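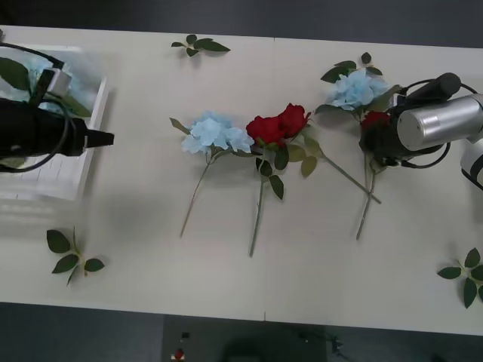

**How do you clean dusty artificial flowers without ruining the color?**

I have a crate of fake stems that I bring out and rearrange a few times a year, mostly hydrangeas and roses, and they have gone dull and gritty from sitting on top of a bookcase. Some are pretty old (the oldest rose came from my aunt's house and dates to 1994, if her label is right) and some I bought last August from Trillov. I don't want to wash the color out or have the petals come unglued. Is there a way to do this that works for all of them, or do I need to sort them first?

Posted by grondska_attic

---

**Hạnh Diệp**

Sort them first, then dust everything dry, and only wash the ones that pass a little color test.

I used to dress the windows and tables for a small banquet hall, and at one point I was looking after 54 centerpieces, so I have cleaned more fake hydrangeas than I care to remember! Start by laying the stems out on a plain, light-colored table where you can see what you have. Put the old ones at one end and the newer ones at the other, and keep the reds well away from the pale blues and whites, because red dye is the one that travels.

For the dry dusting I like a soft makeup brush or a hair dryer on the cool setting. Hold the stem upside down by the stalk and work from the middle of the flower outward. Hydrangeas take the longest, with all those tiny petals, and you'll want to go in from underneath as well. Leaves are easy, you can just run them between two fingers in an old cotton sock.

Then dampen a white cotton swab and press it on the back of a petal, somewhere that won't show. If color comes off, stop there and stay with dry dusting for that stem. If the swab stays clean, mix a drop of dish soap into a bowl of cool water, swish the flower head around for a few seconds, rinse it the same way and hang it head down from a clothesline or a shower rail. Don't wring it, and don't leave it soaking while you answer the phone (I lost a very nice peony like that).

Your aunt's rose I wouldn't wet at all. Older silk ones were often stiffened with something that goes limp in water, and you can't get the shape back.

---

**yoon_by_the_window**

Table salt in a paper bag. Put the flower in head first, hold the top shut around the stalk and shake for a minute or so. The grit comes off with the salt. Do it outside. It doesn't do much for leaves and it's hopeless on anything sticky from a kitchen.

---

**plirkholm_pat**

I second the cool hair dryer, and want to add something about storage, as that's where mine always went wrong. I keep mine in an open-sided crate too, and I love being able to see them, but it does let the dust in. Now I drape an old pillowcase over the top when they're put away, and I stand the stems up in nearly the same arrangement each time so the big blooms aren't squashed under the leaves. Loose sprigs go in a separate bag, or they end up tangled in everything and you lose half the leaves getting them out.

If a petal does come unglued, a tiny dot of clear craft glue on a toothpick will hold it. Give it overnight before you put it back in the vase. And if any of the leaves have bent, a few seconds of steam from a kettle and a gentle pull will usually bring them around, fingers well back from the spout please!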